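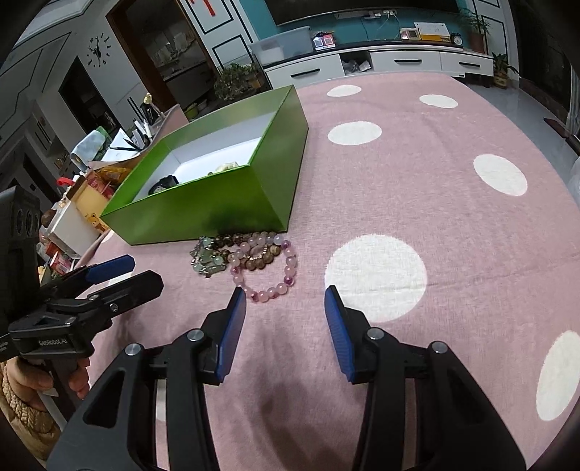

Green box, watch already in, bracelets still to go

beadybird
So I'm finally sorting my bracelets, on the pink spotty cloth because it's the only thing big enough. Do you lot keep everything in one box? The green one has a nice white lining and I'd love it all in there, but I'm worried about the thin chain with the tiny gold and clear beads. It's already got in among the brown ones!

Posted June 2019

tinpot_sal
One box is fine, just put the chain in a little bag first. I've got 100 odds and ends in a biscuit tin and they've survived.

MarrowLane
Disagree with Sal, sorry. I wouldn't have a watch in with beads at all, the glass gets scratched. Mine lives in a drawer on its own.

tinpot_sal
Beads like those won't scratch a watch face! It's the silvery spacers you want to look out for, like on the pale green one.

beadybird
Ooh, hadn't thought of the spacers. The pink one is my favourite (I love the darker beads in it) so that's getting the best corner whatever happens.

quillwort
I bought a Homano divider tray for 15 quid and cut it down to fit. Bit fiddly but the chains stay put. Are the brown ones wood?

beadybird
They look it, but they came in a mixed bag from the Urkwood fair so I couldn't swear to it. Off to measure the box for a tray!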